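Devero Opens Fruit-Handling Sessions to Skiltero Trainees

Trainees at the Skiltero workshop have begun teaching robot arms to sort fruit by remote control, under a program run by Devero that started in April.

Each trainee steers an arm from a nearby desk, closing its gripper on a piece of fruit and moving it on or off a tray. The arm's movements are stored along with video from its wrist camera. The group has recorded 2,427 runs so far — 148 of them were thrown out for dropped fruit or bad timing.

Sessions last 30 minutes, and trainees work in pairs at two stations. Apples and lemons came first. Softer fruit will be added once the Drurodon software, which learns from the recordings, has been updated.
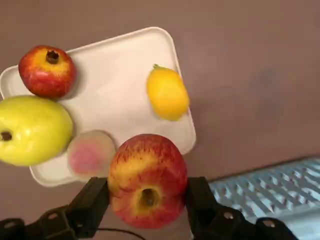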